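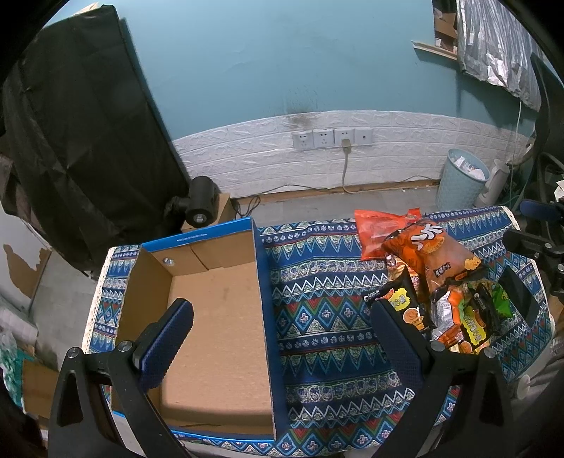
About us

Istholm is a small company that writes working rules for people who use grippers and robots. We also teach these rules, and we check from time to time if they are followed. Our office is in Pacheco and our teaching rooms are in Rerutwood.

The company was started in 1988 by Braulio Barajas, under the name Brultesano. In the first years the work was only guards and emergency stops for packing lines. Customers then began to ask for rules about handling tasks too: how to grip a bag without tearing it, how to set out a table before a demonstration, when to stop and begin again. The name Istholm came later, but some older customers still write Brultesano on their letters and we are happy to receive them.

Today we are 19 people. Most of us have worked on a shop floor or in a test room before coming here, and we think this can be noticed in how our rules are written. A rule must fit on one page. It must say who does it and at what moment. If two trained persons read it and do different things, we write it again.

What we ask from every site

Before the first task of the day, the operator looks at both finger pads of the gripper. A pad that is worn, loose or dirty is changed before work begins. Screws are checked by hand with the correct driver, and the check is written in the site book with the name of the person.

Objects are put inside the reach of the tool and never stacked so high that one of them can slide to the floor. Soft packages, such as snack bags, are taken by the body and not by the sealed edge. The box which receives the objects stays open for the whole task and is not moved by a second person.

Power cables are kept away from the place where the operator stands. Fans and kettles may be in the room, but they are not switched on or off while a task is running.

If a package is dropped, the task is marked as dropped. We do not accept that the operator picks it up quickly and continues as if the task was clean. This is the rule we discuss most in our courses, and we have kept it without change through all 3 editions of our handbook.

Training

The basic course includes 100 supervised tasks for each person. The number is fixed. A person who is fast finishes sooner, and a person who needs more time gets it without extra cost. At the end there is a talk with the teacher about the mistakes in the person's own site book. There is no written test.

Every June we open the handbook for comments. Anyone who has taken a course may send a change, also former students who now work for other companies. We answer all of them in writing, and accepted changes are printed with the sender's name if the sender agrees.

Visits

Visitors are welcome in Rerutwood when there is a course running. Please write to the Pacheco office first and say how many persons will come. Closed shoes are required, and long hair must be tied.

Page last changed: 2020-02-08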